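Kinsella (CPU cooler)

Kinsella is a line of quiet tower-style CPU coolers for desktop computers, made by the small hardware maker Arkgate. It is best known for its unusually wide fin spacing, which lets air pass through at low fan speeds, and for a mounting kit so simple that many first-time builders have fitted one in a few minutes with a single screwdriver. The line was designed by Pádraig Corrigan and went on sale on 8 May 2020.

Background

Corrigan had spent years building silent computers for recording studios, where even a gentle hum can ruin a take. He liked large coolers but disliked what came with them: fins packed so tightly that a fan had to work hard to push air between them. His first test units were cut and bent by hand, and they looked it! The early ones were lopsided and heavy, yet they kept a mid-range processor in check with the fan barely turning, and that was enough to get Arkgate interested.

The company first planned to sell the cooler only as part of a finished computer called the Disisach. That machine was delayed when its power supply had to be changed, and the cooler went out on its own. It did far better than expected. The Disisach did follow in December, by which point the cooler had a loyal crowd of its own.

Design

The original Kinsella has 64 aluminum fins on a set of copper heat pipes, with a flat nickel-plated base. The fins are slightly curved along the front edge, a lovely touch that breaks up the airflow and takes the whine out of it. Only one fan is included, but clips for a second come in the box.

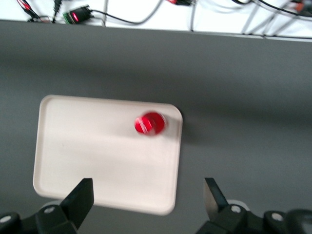

Off-white tray on a gray tabletop, with a small glossy red object near one corner.

Mounting is where the line really shines. Two brackets slide onto the backplate and lock with a quarter turn, and the tower then drops onto two spring screws. The screws stop by themselves at the right pressure, so there is no guessing about how tight is tight enough. The same brackets fit every model in the line, and owners who change motherboards usually need just one new backplate.

Height was the main complaint about the first version. It would not fit in many narrower cases, and its front fan could sit too close to tall memory. Arkgate answered with a shorter model that moves the whole fin stack back from the memory slots.

Fan and noise

The fan that comes with the cooler is called the Draltia, and it is a small wonder in its own right. It has a top speed of 2,040 rpm, though few owners ever hear it run that fast. In normal desktop use it idles along far below that, and Corrigan's own measurements at low speed put it at 19 decibels. A later revision with a new bearing raised the top speed very slightly, to 2,052 rpm, and got rid of a faint ticking that some owners had noticed when the fan was mounted flat.

The Draltia stops completely when the processor is cool enough, if the motherboard supports it. Fans of silent computing love this feature, and it works beautifully with the wide fins, which carry on shedding heat with no forced air at all.

Reception

Reviews were warm from the start. Testers praised the low noise and the easy setup, and several pointed out that denser coolers of the same size did better under long, heavy loads at full fan speed. Supporters of the line reply that full fan speed is exactly what they bought it to avoid.

It also has a lively following among people who modify their computers. Popular projects include painted top plates, homemade fan ducts and completely fanless builds in open cases.

See also
Heat pipe
Thermal paste
Quiet PC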